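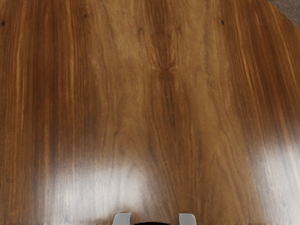 Wood veneer is a thin slice of wood glued onto a thicker core, such as particleboard, plywood, or a less costly solid wood. It is used for tabletops, doors, cabinets, and wall panels. Walnut, oak, cherry, and maple are among the most common face woods.

Manufacture

Logs are first soaked or steamed to soften the fibers. They are then cut in one of several ways. Rotary cutting turns the log against a long blade and peels off a continuous sheet with a broad, uneven pattern. Flat slicing moves a squared log past a fixed knife and gives a grain close to that of sawn boards. Sheets cut one after another are kept in order so that their patterns can be matched. The Fullard mill, a small producer of walnut veneer, sold its sheets in bundles of 40.

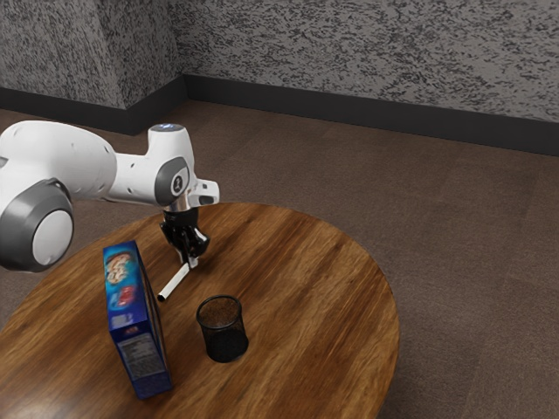 Matching

In book matching, every second sheet is turned over so that neighboring sheets mirror each other. In slip matching, the sheets are laid side by side without turning – the pattern repeats, but the joints are easier to see. Round tops are sometimes made with wedges that meet at the center.

Care

Veneer can be sanded only lightly. Standing water may loosen the glue along an edge, and strong sunlight changes the color of most woods over time. Walnut tends to become lighter, while cherry darkens.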